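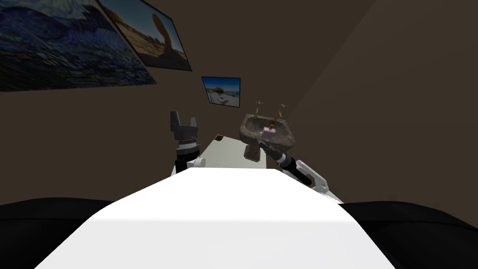

Siebe Prins wrote in to ask why anyone should care about a robot picking up soap in a simulator when the real thing is what counts. It's a fair question, and part of the answer is that the Broncombe method is trained and scored in simulation first, so that is where I tested it.

Broncombe is a way of teaching a two-armed robot from recorded demonstrations. You feed it a small set — I used 40 — and it splits each one into short stretches around the moment of contact, then trains hardest on those. I ran it in the Visser simulator on the sink task, against the plain imitation learner that ships with the Drasex package. 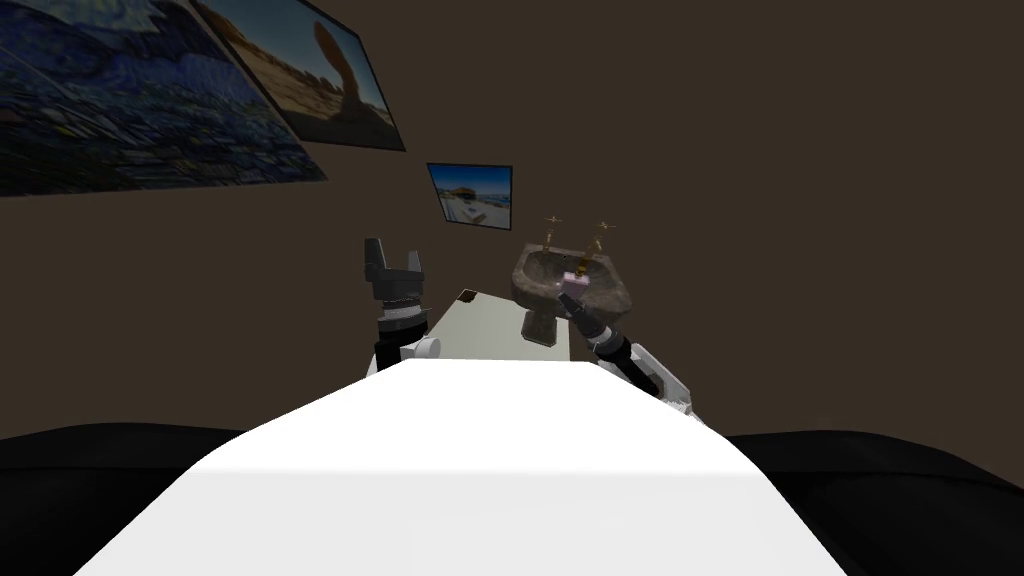 Soap in the right gripper, left gripper open.

Out of 40 trials, Broncombe finished 31. The plain learner was well behind and mostly failed at the grasp. Training took 452 minutes on one desktop card, longer than I'd like, and the progress log is hard to read.

My main complaint is the idle arm. The sink task needs only one hand, and the method still spends effort on both. There is a setting to freeze one side, but the manual covers it in a single line. I also saw no gain when I moved the sink well outside the training positions.
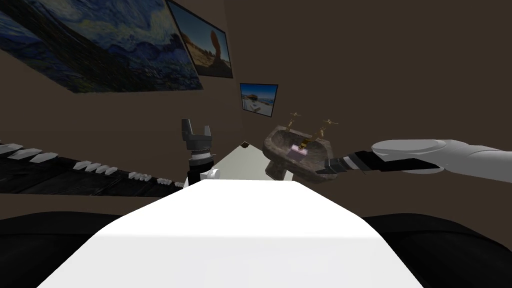 Verdict

Good for small demonstration sets and tasks with one tricky contact. Skip it if your objects move around a lot. I'm keeping it installed.

Reading time: 2 minutes

Related
Visser simulator: first setup
Drasex package, December update
Wellov wrist mount review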